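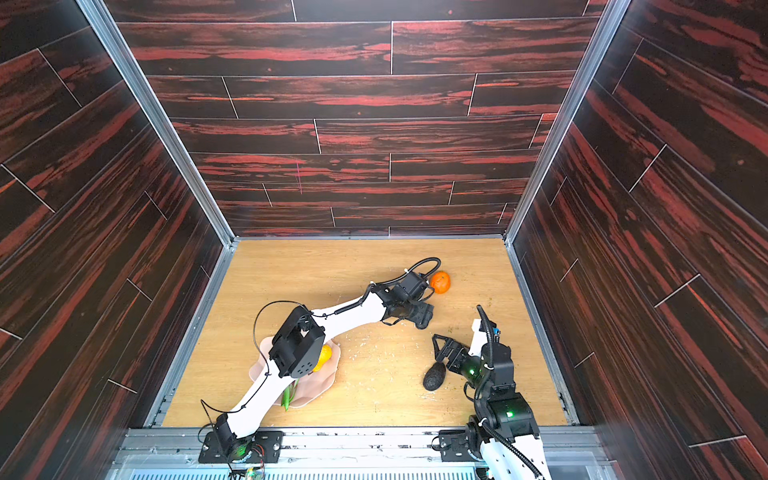

Petilel, Issue 283, page 10

Petilel > Galleries > Surfaces > Fruit on Light Wood

Fruit on Light Wood

Text: Feng-yi Ko

Light wood, dark walls, fruit and a pink plate. The fine grain runs from side to side, and the scattered bits have not been swept up yet.

I like very much to look at a table while it is in use. In the shops a table is always clean, and then I cannot imagine how it will be on an ordinary day with something to eat on it. For this gallery I wanted fruit, because fruit has strong colors and does not stay neatly in its place. Also I wanted a plate which does not try to match.

On the pink plate

In our February issue I wrote that white plates are the safe choice on pale wood, and I received many letters. Fung-ping Yen wrote that white on pale looks like a hospital breakfast. She uses only colored plates at home, and her favorites are pink and a green like young peas. I have now changed my opinion halfway. Pink is warm, and pale wood is warm too, so they are friendly together. I would still keep white for soup.

A colored plate is also practical when you peel or cut something at the table. You see quickly where the plate is, even when the table is full, and the small pieces have a better chance to land on it. In my house they land next to it.

On the dark walls

The walls have a pattern of planks, dark brown and nearly black, with a wavy red grain. Thin pale lines divide them. Many people are afraid of such a dark wall and believe that the room will become small. Po-yen Kuo, who had dark boards in his dining corner at Tarkham for several years, told me that the first week was difficult and after this he did not think about it anymore. He advises a light table, a good lamp, and nothing shiny on the wall.

I can add one thing from my own experience. With a patterned wall, choose a table with quiet grain. I once put a table with big knots in front of a striped wallpaper, and my guests were tired before the dessert.

On the scattered bits

Please do not wipe dry crumbs and peel with a wet cloth first. They turn into paste and go into the grain. I use a soft brush and push everything toward one corner, then onto a piece of paper. After this comes the cloth, well wrung out, and I wipe along the grain.

Fruit juice should not stay on bare wood overnight. If there is already a mark, Bayu Nugroho from our repair page suggests to let the wood dry fully and then to sand lightly by hand. Do not begin with 80 grit, even if it is the only paper in the drawer. It leaves scratches across the whole area and you will need an afternoon to remove them. Take a fine paper, and put a little oil afterward. On a lacquered or printed surface you must not sand at all.

Small notes

Fruit straight from the refrigerator collects water on its skin and can leave rings. Let it stand on a towel for 10 minutes before you put it on the wood.

Turn the fruit every day if it stays out. The soft side is always the one below.

A plate with a rough foot will scratch. Feel under it with your finger, and if it is rough, glue on a thin ring of felt.

Correction

In the last gallery I gave the wrong name for the oil which Cheuk-hei Chiu uses on her bench. The right name is Meireles. I am sorry for the mistake, and I thank the three readers who noticed it.

For the next gallery

The subject will be shelves beside the stove. You may send one photograph and a text of two or three lines. Please write what the shelf is made of, if you know it, and how long you have it. If you do not know the wood, it is no problem, we prefer an honest "I don't know" to a guess. Letters by post are also welcome, but we cannot send the prints back.

Last updated: 15 October 2026

Recent in Galleries
Enamel Bowls and Where They Chip
A Bench in Flostside, Before the Oil
Cutting Boards from Our Readers
Dark Boards in a Small Dining Corner
Letters: White Plates, Yes or No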